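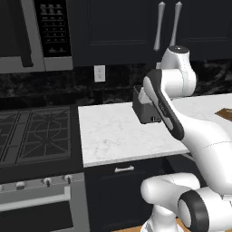 Tinosen will move its stone-cutting work from Gollell to a larger plant in Pumphrey in March, the countertop supplier announced on 9/27/20. The new site adds three bridge saws and a closed-loop water system that filters slurry before the water goes back to the blades.

Rated output will rise from 1295 to 2000 slabs a month. Slab thickness, edge profiles and list prices do not change.
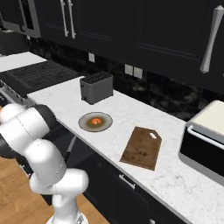
White marble countertop with soft gray veining.

Operations manager Viorica Ardeleanu said the Gollell saws will run until the new line passes its flatness tests. Orders placed before the changeover will be cut at the old plant and shipped under the existing delivery terms.
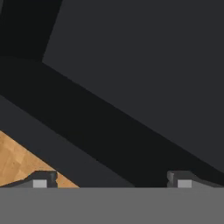
The Pumphrey plant will employ 100 people on two shifts. Staff at Gollell have been offered transfers at their present pay grade. Illum, the sealer maker that leases the adjoining building, will take over the Gollell lease once the saws are removed.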